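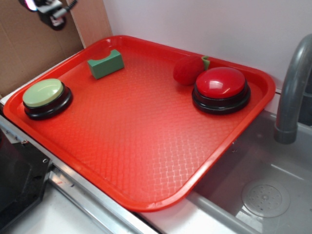 Foro > Redes y privacidad > DNS y navegación

El DNS cifrado del navegador deja de funcionar en la red de la residencia

Publicado en octubre por marta_lc
Lectura: 4 minutos

Hola. Vivo en una residencia de estudiantes y la conexión nos la da una empresa que se llama Honow. Hasta el curso pasado tenía puesto en Firefox el DNS sobre HTTPS con un proveedor de fuera y todo iba bien. Desde que volví en octubre me pasa lo siguiente:

Con la opción en "Protección máxima" no carga ninguna página. Me sale el aviso de que Firefox no puede proteger la petición de la dirección y me da a elegir entre reintentar o seguir sin protección. Con la opción en "Protección predeterminada" las páginas cargan, pero si entro en un test de fugas de DNS el servidor que aparece es el de Honow, así que entiendo que no está usando el mío.

En el móvil con datos funciona todo con la misma configuración. En el portátil compartiendo datos desde el móvil, también. Solo falla con el wifi de la residencia y con el cable de la habitación.

He probado a reinstalar Firefox, a crear un perfil nuevo y a cambiar de proveedor dos veces. Con uno de ellos cargó la primera página y luego nada más. El sistema es Linux Mint, por si importa.

Lo que quiero saber es si esto es un bloqueo puesto a propósito o un fallo mío de configuración, y si hay manera de seguir usando DNS cifrado sin pagar una VPN. No hago nada raro, simplemente no me apetece que la empresa que gestiona el edificio tenga la lista de los sitios que visito.

Respuesta de Renji Sasaki

Por lo que cuentas, el problema está en la red y tu configuración es correcta. Si con los datos del móvil va y con el cable de la habitación no, Firefox queda descartado.

Hay dos cosas distintas que pueden estar pasando y conviene separarlas.

La primera es el dominio canario. Firefox consulta al arrancar un nombre especial, use-application-dns.net, a través del DNS de la red. Si la red contesta que ese nombre no existe, Firefox entiende que el administrador no quiere DNS cifrado y lo desactiva, pero solo cuando estás en el modo predeterminado. En los modos "aumentada" y "máxima" no hace caso de esa señal. Lo puedes comprobar desde la terminal:

dig use-application-dns.net

Si te devuelve NXDOMAIN, la red está pidiendo que no se use. Es una práctica normal en colegios y empresas que tienen filtros.

La segunda es un bloqueo de verdad. Que en "máxima" no cargue nada apunta a que además cortan las conexiones a las direcciones de los proveedores conocidos. Prueba esto cambiando el nombre por el de tu proveedor:

curl -v https://nombre-del-proveedor/dns-query

Si se queda colgado o da "connection reset" con el cable y en cambio responde con los datos del móvil, es un bloqueo. Un error 400 en los dos casos está bien, quiere decir que el servidor contesta y que se queja porque no le has mandado una consulta.

Opciones que tienes, de menos a más trabajo:

Usar un proveedor menos conocido. Las listas de bloqueo suelen llevar los grandes y poco más. En Firefox está en Ajustes, Privacidad y seguridad, DNS sobre HTTPS, "Personalizado". Pega la dirección completa, con el /dns-query del final si tu proveedor lo usa. Si falta, da un error parecido al que describes.

Montar tu propio servidor. Un VPS de los más baratos sobra para una persona. Yo tengo uno en casa de mis padres con Rullo -- un reenviador pequeño que se configura con un solo archivo -- escuchando en el puerto 443. Desde fuera parece una web cualquiera. El límite de consultas por minuto que trae de fábrica era 1,000 y no lo he tocado nunca. Necesitas un dominio y un certificado, y acordarte de renovarlo.

Preguntar. En la residencia tiene que haber unas normas de uso de la red. Léelas antes de hacer nada, porque en algunos sitios saltarse el filtro es motivo para que te corten la conexión.

Y una aclaración, que se suele malinterpretar: el DNS cifrado no esconde del todo los sitios que visitas. El nombre del servidor va normalmente en claro en el saludo TLS (el campo SNI), salvo que el sitio tenga ECH y tu navegador también. Honow puede seguir viendo buena parte de esa lista si se pone a mirar. Si lo que te importa es eso, lo que necesitas es una VPN o Tor.

Respuesta de pako80

Pon una VPN y te olvidas. Yo uso Bikum y va bien, 20 servidores y el plan gratis da para navegar. Para vídeo no.

Respuesta de ines_ikeda

Añado una cosa a lo de Renji. Yo tuve lo mismo en la biblioteca Ikeda y en mi caso era el portal de acceso. Con "Protección máxima" el navegador no puede resolver la dirección del portal, no llegas a identificarte, y sin identificarte la red no te deja salir. El resultado es el mismo aviso que te sale a ti.

Mira si Honow os pide usuario al conectar. Si es así: pon la opción en desactivada, entra en cualquier página que vaya por http, identifícate y vuelve a ponerla en máxima. En la biblioteca la sesión caducaba a los 10 minutos sin tráfico y había que repetirlo.

De todas formas lo del proveedor que cargó una página y luego nada a mí me suena más a bloqueo. Haz primero la prueba del curl.

Sobre las VPN gratis, yo miraría quién está detrás antes de instalar ninguna. Le estás dando a esa empresa los mismos datos que no le quieres dar a Honow.

Comentario de marta_lc

Gracias. El dig me da NXDOMAIN y el curl se queda colgado con los dos proveedores grandes. Portal no hay, va por la MAC del equipo. He puesto uno pequeño en "Personalizado" con protección máxima y de momento carga todo -- el test de fugas ya no muestra Honow. Las normas de la residencia hablan de descargas y de no poner routers propios, del DNS no dicen nada. Lo del SNI no lo sabía, lo miraré con calma.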